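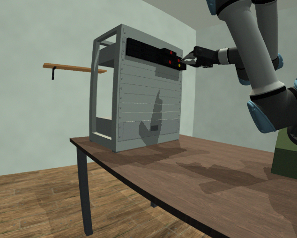
Lalton Community Choir: Minutes of the September Meeting

Held in the upstairs room, Mersha Hall, Sunday, 4:30 p.m.

1. Last meeting
Minutes accepted with one fix. The summer picnic was at Brovbridge, not at the lake.

2. Spring concert
We have the big hall at Brovbridge! It seats 354, which is a huge step up from the church, and everyone was thrilled. The hall wants a deposit by the end of the month. Agreed to pay it. Doors at 6:30, singing at 7.

3. Program
Long and very happy discussion. The river songs are in, all four of them, and so is the lullaby the altos have been asking for since last winter. The second half is still too long by two pieces. Section leaders will bring a cut list to the next rehearsal. The round goes last so the audience can join in.

4. Money
Balance stands at $3,000 after the bake sale, our best one yet. Sheet music for the new pieces will cost $160. Approved. Dues stay the same.

5. New singers
The open rehearsal was a joy. We gained three tenors (three!) and a bass who reads music. Name tags for the first month, please, and would everyone sit next to somebody new at the break.

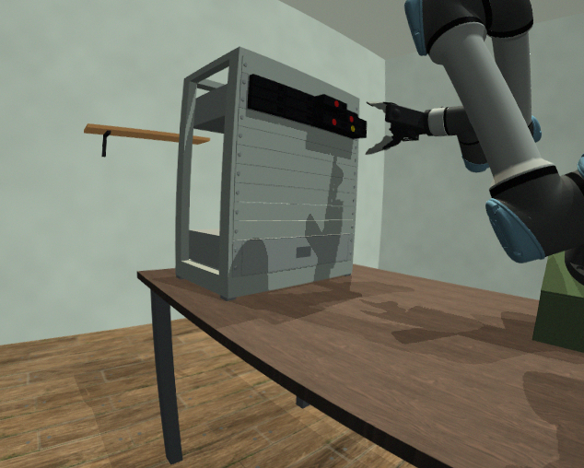
Equipment rack on the table, front panels and open side.

6. Rides to Brovbridge
The bus from Lernard stops running too early for evening rehearsals. A sign-up sheet for carpools will go by the coffee urn. Drivers should write down how many seats they have and where they can pick up.

7. Posters
The blue design won easily. Print 100 to start with and put them up in Lernard and Lalton first. The bakery and the library have both said yes to a window spot.

8. Other business
Folders from last season are still missing. Look under your beds and in your cars. The piano in the upstairs room needs tuning before the sectionals; secretary to call.

Meeting closed at 5:50 p.m. with a run through the lullaby. Next meeting in the same room, after rehearsal.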